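Olard bench arm - for sorting and kitting stations

Does the repeat picking so your people don't have to. Table mount, one power lead, runs a 40 item list without a reteach. Simulation setup included, try your layout before ordering. 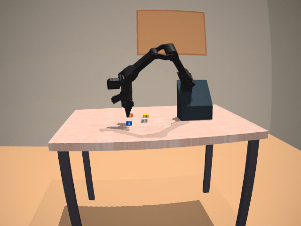

Olard over four labeled cubes, simulated cell.

At Zelldale the packing crew went from 600 hand picks a shift to 200. Same crew, same hours - more time on checks and returns. "My wrists noticed first," says Huia Pearce, line lead. Operators set the pick order themselfs, training takes one morning.

Spare fingers in stock. Next batch ships December - order thru Cudetitz.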